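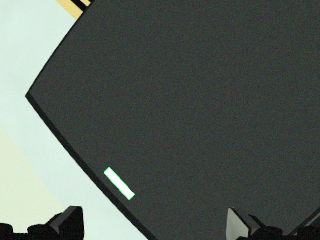 Dark gray panel, computer rendering.

Home | Wallets | FAQ | Contact

Skader Wallet: Your Questions
April 21, 2025, by Paula Crăciun

Can I move my coins to Skader from another wallet?
Yes. Copy your Skader address and send a small amount first. When it has arrived, send the rest.

I lost my recovery words. Can you send them again?
We do not keep them, so we cannot.

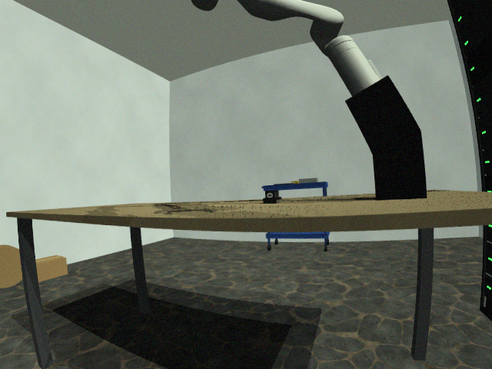 If you are still logged in on one device, make a new wallet there and move your coins the same day.

Is there a limit?
You can send 2000 dollars in coins per day. New accounts wait 14 days before the first large transfer.

Comments

Leandro Henríquez: Does the limit count for swaps also?

Paula Crăciun: Yes, it is the same limit.

Siu-fong Chiu: My transfer took four hours, but it came.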